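Zestel is looking for people who sleep badly

Paid sleep diary study, starting in January

If you have ever lain awake at three in the morning doing the math on how much sleep you could still get if you dropped off this minute, we would like to hear from you. We may even pay you for it.

We are a small research office studying how adults with ordinary, unglamorous insomnia get through the night and what they tell themselves the next day. You keep a diary for six weeks. Each morning you write down when you went to bed, when you think you fell asleep, and what you did in between. "Stared at ceiling" is a perfectly good entry. We have 717 of them from the last round.

Who we want

Adults over 25 who take a long time to fall asleep, or wake up and stay up, at least three nights a week. Night shift workers and parents of new babies are not eligible this time. We know why you are awake.

What you do

Fill in the diary before noon, every day. Come to our office on Jakari Street for 2 visits, one at the start and one at the end. Each takes an hour, mostly forms, with a short memory test that people tend to take personally. Please don't start any new sleep remedy during the six weeks - this includes the tea your sister swears by.

What you get

Up to $900, depending on how many diary days you complete, plus parking. You also get a printed summary of your own sleep, which past participants have called "interesting" and "kind of insulting."

How to apply

Call the study desk and ask for Khoa Đoàn, or leave a message at any hour. Most applicants do, and the time stamps are a great help with screening. Questions about eligibility go to Khải Thân, who answers them after 10 a.m. and not before, being a poor sleeper himself.
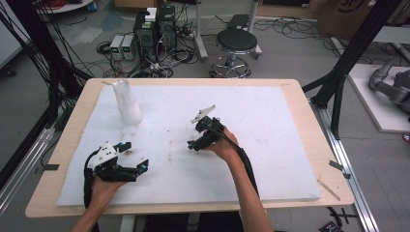 Callers who leave a message should give a first name, a phone number and the best time to call back. Daytime, please.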